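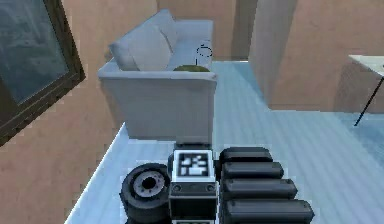
Written by Ayana Tefera. Checked by Deepak Bisht. Last changed Friday, February 13, 2026

Home Articles Arms Workshops Index Log in

Skustura (home-built arm)

Skustura is a design for a tabletop robot arm with a two-fingered gripper, put together by members of the Brirngate shared workshop and, in a second version, by Manju Vashisht in her spare room at Morgan. It is often described as a household robot. The description is generous: most of what has been published about it concerns a simulated living room, and the record of the physical arm is thin.

Background

The design began as a set of drawings by Babita Chauhan, who wanted an arm that could be made with hand tools and a small printer. The first parts list ran to 41 items, of which 22 were fasteners. Later lists are longer. The claim that the arm can be built "in a weekend" appears in the early notes and has been copied widely, but neither of the two builders who kept a diary came close to it. Vashisht's took 43 evenings, not counting the time spent waiting for a replacement motor.

Simulated room

Before any metal was cut at Brirngate, the group made a model of the arm and placed it in a furnished room with a sofa, an armchair and a pale table. Tasks are tried there first. The usual one is to bring the open gripper down over a small object on the table without touching its neighbours.

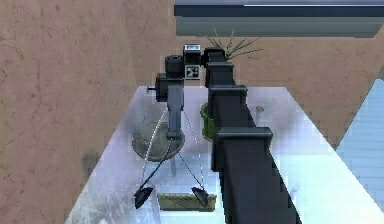
Supporters of this approach say that it saves parts, and it probably does. A joint driven past its limit in software costs nothing to mend. The harder question is how much of what is learnt there carries over. The published model leaves out play in the joints and treats the cables as if they had no stiffness. Chauhan has said that both could be added later. As far as the change log shows, they have not been.

The model carries a square black-and-white marker, used to work out where the arm is. The physical arm has the same marker, printed on card. Ritu Bhatia, who repeated the set-up at Pandton, found that the card curled and that readings drifted as it did so. Her remedy was to glue the card to a tile.

Cameras and views

A good deal of space in the build notes is given to where the cameras should point. The advice is not consistent. One page recommends a view that keeps the gripper in sight at all times, while another accepts views in which the arm does not appear at all, on the grounds that the software should learn to cope.

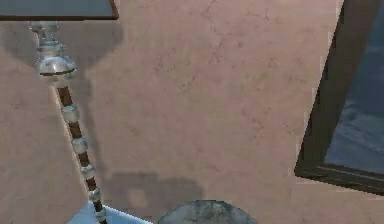 Bhatia tried both and reported no clear difference, though her test was a small one and she changed the lamp halfway through. The notes now suggest checking each view by eye before a long run. Older copies still in circulation give the opposite advice and should be treated with care.

Reported results

The figure most often quoted is 69 successful lifts in a single session. It comes from the simulated room, a detail that is missing from several of the pages that repeat it. No count of failed attempts was kept for that session, so the number says little about how reliable the arm is. For the physical arm at Brirngate the only written account is a note that it "picked up the sponge again", undated.
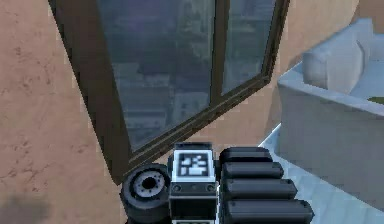 The marker block and part of the arm in the simulated room, with the window and armchair beyond.

Criticism

Most complaints concern cost. Builders also object to the wrist, which has been redrawn twice and still needs shimming. Vashisht has stopped work on the second version and uses its base as a drill stand.

See also: Hobby grippers; Printed markers; Brirngate shared workshop

We use cookies to remember your settings and count visits. Accept all Manage choices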